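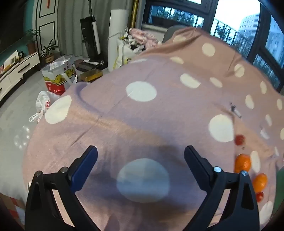
Pink with big cream polka dots, blanket weather all week

I'd been meaning to get to the Skirmont mill open day for years, and every year something came up (a cold, a wedding, a dead battery). This time I put it on the fridge in red marker and went. Wed 11 December, doors at ten, park in the lower lot and follow the chalk arrows. I am a blanket person. I have too many and I keep buying them, so a day spent watching people make blankets was always going to go well for me.

Skirmont is a small place, one main street and a river, and the mill sits right on the water at the bottom of the hill. The company is called Dralteo now, but everybody in town still says "the mill" and the lady at the bakery looked at me funny when I used the real name. Get the cheese roll there, by the way. I had one on the way in and another on the way out.

They took us around in groups. Ours was led by Yareli Cortés, who runs the finishing room and talks very fast, and I liked her right away. She handed out foam earplugs at the door and told us to ask our questions before we went in, as she wasn't going to hear a word once the knitting machines were going. She was right about that! The noise gets into your teeth. The machines are tall round things with cones of yarn all the way up, and the fabric comes out of the bottom as one long tube that gets slit open later. I had somehow pictured blankets being made one at a time, in blanket shapes. Nope. It's all one enormous roll until somebody cuts it.

The print room was my favorite. I love a dot, I love a stripe, and there was a whole wall of sample swatches going back to when the place opened. Dots, it seems, are a pain to print. If the fabric stretches even a tiny bit on the way through, your circles turn into eggs, and people notice eggs. Small flowers are much more forgiving. Yareli said a whole roll of ladybugs once went through crooked and sold out anyway, and I would have bought one.

Then brushing, which is where plain flat cloth goes fluffy. It runs over rollers covered in tiny wire hooks that pull up the surface, and after that a shearing blade trims it level, a bit like mowing. You aren't allowed near that one, and there's a yellow line on the floor and a man who looks at your shoes. There is lint on everything in that room. I found some in my coat pocket on Saturday.

A few numbers for those who like them: the mill turns out 3000 blankets in a good week, and the oldest machine still running has 1404 needles, every one of which gets checked by hand when it's shut down for service in July. I asked if I could come back and see that. Yareli laughed, so I'm taking it as a maybe.

Lunch was soup in the canteen, two kinds, and I had the split pea. I sat across from Lai-ching Ko, who had driven over from Lurkgate with her sister and quilts seriously, meaning she has opinions about batting and I now know them all. She told me to stop using fabric softener on fleece. It coats the fibers and they go flat, apparently, and I have been doing it my entire adult life. Cool wash, low heat or no heat, shake it out while it's damp. I've done one load her way so far and I think it's softer — but I want it to be softer, so don't go by me.

In the afternoon there was supposed to be a talk in the old dye house by somebody from Mkhize, the yarn supplier, but the speaker was stuck behind an accident on the highway and they ran a short film instead. It was fine. Lots of sheep for a company that mostly spins polyester. I slipped out before the end and got to the seconds shop before the crowd, which was the smartest thing I did all day.

The seconds shop! Bins up to your waist, everything with some little flaw, a pulled thread or a crooked hem. Throws were 27 dollars and the baby sizes were less. I came out with a green plaid and a gray one with a wonky corner that I still can't find. They only take cash or checks, so bring cash. There's an ATM at the gas station but it was out of order when I tried it.

If you go, wear flat shoes, since the stairs between floors are steep and open underneath. The bathrooms are across the yard. Tickets are free but you have to email ahead, and the morning groups fill up first. Oh, and the bakery closes at three — I made it with four minutes to spare.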